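Wiltov Laundry Kit – Frequently Asked Questions

What does the kit include?
Two arms with tapered finger grippers, a head camera, the controller and the Lehner base plate. The washing machine and basket are supplied by the customer.

Which machines can it work with?
Front loaders with a round door hinged on the left. Right-hinged doors need the mirrored task file, which is available on request. Top loaders are not supported.

Does the machine have to be connected to the kit?
No. The kit has no data link to the appliance. Programme selection is done by hand unless the Neltham button module is fitted.

Can it open the door itself?
Yes, if the door has a pull handle. Doors released by a push button on the panel have to be opened by the user before the task is started.

How far should the door be opened?
Fully. A half-open door shortens the reach of the nearer arm and the task will stop with code 161.

Where do I put the basket?
On the floor in front of the machine, close to the base. Low baskets with an open top work best. Lids must be removed.

How much can it lift?
900 g per item with one arm. Heavier items, such as bath sheets, are moved with both arms at a lower speed.

Will it sort colours?
Not in the current release. Items are loaded in the order in which they are found. Sort the washing before filling the basket.

What happens if an item is dropped?
The kit makes 3 further attempts, then pauses and sounds a tone. Items that have gone under the machine must be recovered by hand.

Do the fingers damage the door seal?
The force limit at the opening is set to 9 N and cannot be raised by the user. Check the finger pads each month and replace them if the edges have become rough – a worn pad can mark rubber.

Who do I contact about a fault?
Cildale support, marked for the attention of Tin-yau Su. Include the stop code and the software version. 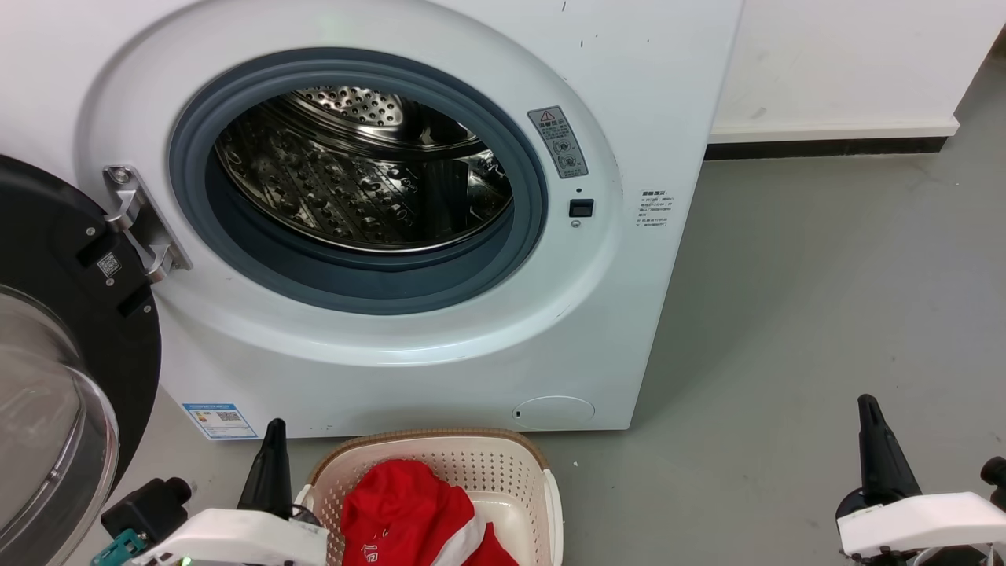
Loading task: door fully open, drum empty, basket at the base of the machine.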